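Kikby Cap Wash Frame, Two-Pack
Sold by Gillies Home Goods
Item 276

The Kikby is a hinged plastic shell that closes over a baseball cap before it goes in the washer. The maker, Judenik, says it will "restore any cap to store shape." We carry it, and we don't believe that sentence. A cap that has spent two summers on a dashboard is going to look like one.

What it will do is keep a decent brim from getting folded against the drum. We ran one through 24 cold cycles. The latch held. The crown came out a little softer each time, and one seam on the sweatband frayed, which may have been the cap's fault.

Fits most adult caps with a curved brim. Flat brims are a squeeze, whatever the box says. Keep it out of the dryer: the plastic warps, and Judenik won't replace a warped one.

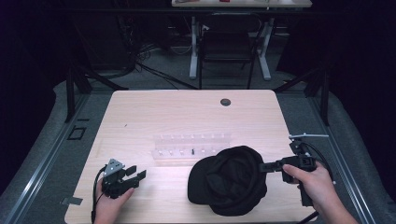 Alasdair Menzies wrote in to say that he gets the same result with a sink, dish soap and a bowl to dry the cap on, and that he can't see paying for a cage. For one cap a month, he has a point. The frame makes more sense if you wash a whole team's worth and don't want to stand there.

We also tried the Trusora version. It costs more, has a nicer hinge, and cleaned no better that we could tell.

Specs
Material: polypropylene
Maximum water temperature: 40 C
Maximum spin: 800 rpm
Machine type: front or top loading
Cardboard brims: no, and don't try it

Returns accepted unused, in the box. Next shipment due in November.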